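Wednesday, August, 8:40 a.m.

Packing bench, second round. The Ornau cartons came up from receiving yesterday afternoon and I want the bench sorted before Marlene Rieger is back on Thursday's orders. Marlene's note from last time says the marbled top shows every smudge and goes slick when it has been polished, so no more polish on it. Damp cloth, then a dry one. The front half gets the most handling and needs a second pass.

Tried the Tarkeo spray on one corner of the spare top. It left a haze that came back after wiping. Went back to plain water with a drop of dish soap, 2 ml to the bucket. Fine. The Zarkedell cloths shed lint for the first few uses and should be washed before they come anywhere near the bench.

Order of work for boxed goods, as agreed with Ingeborg Teuber: box on the table, check the corners and the seal, then into the basket. Baskets stay on the table until the slip is signed. Last week two of them went to the shelf unsigned and we had to open everything again.

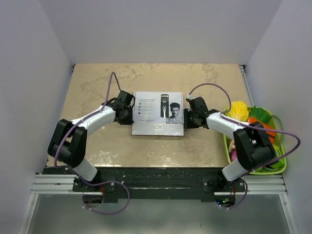
Should the boxes be checked before or after they go in the basket?
Before. Dented corners are hard to spot once a box is sitting down between the basket walls, and lifting it out again scuffs the print.

10:15. Went through the first 50 boxes. 16 with soft corners, all from the bottom layer of the pallet. Put those aside with blue tape on the lid. Seals were good on every one of them. Ingeborg thinks the pallet was stacked one layer too high and will ask Andreadis how they load it at their end.

Slips: the pad is nearly finished. Ordered 1000 more, same layout, but with the signature line moved to the top where it doesn't get covered by the tape.

11:30. Wiped down again. Streaks still there toward the front when the light is low. Might be old polish in the surface. Will try warm water tomorrow and leave it at that.

Still to do: wash the cloths, label the second basket, find out who has the good tape gun.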